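Projects > Cesholm > Teaching by demonstration > Progress reports

Print this page | E-mail this page

Cesholm: second progress report to the Ghaffari fund
Siamak Naseri, Olham workshop, Aug 28, 2021

The plan approved in June was that an operator would show the simulated arm a kitchen job by remote control, and that the Cludari software would learn the job from the recordings. We promised 400 demonstrations. We have 200 we would stand behind, and I am not sure the full number would have told us much more.

Most of the trouble is with the operators, me included. Working the arm from a hand controller, we hesitate over the grasp, back off and come in again. The software copies all of it. A run trained on the first 80 recordings spent longer dithering above the counter than doing the job, and I was reluctant to call that learning. We have since thrown out the worst of them and written a one-page guide for operators. The guide has helped a bit.

The task itself is narrow. The arm takes hold of a tall black appliance from above, by the top, on a kitchen island with plenty of clear marble beside it. Real worktops are rarely so generous, and I would ask the fund to bear that in mind when reading any success figure from us. 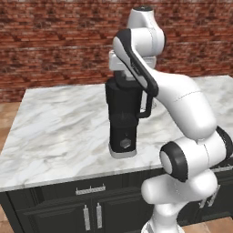
Why not guide the arm by hand instead of by remote control?
Guiding by hand needs a real arm to push, and all of this stage is done in simulation. We have asked for hand guiding in the next stage, where the two methods can be compared on the same task.

On results: the trained arm completed the job in 43 per cent of trials with the appliance in its usual place. Moved to a new spot on the counter, it did much worse, and we have not yet run enough of those trials to quote a number. The supplier's view is that more recordings will fix this. I have seen no evidence either way.

Spending is on plan. We request no further money until the moved-appliance trials are finished.

Comments (3)

tova_k: Were the discarded recordings kept anywhere? Bad demonstrations are useful if they are labelled.

S. Naseri: Kept, yes. Labelled, no. It is on the list.

Marrow: 43 per cent with nothing moved is pretty thin. Glad to see it printed, though.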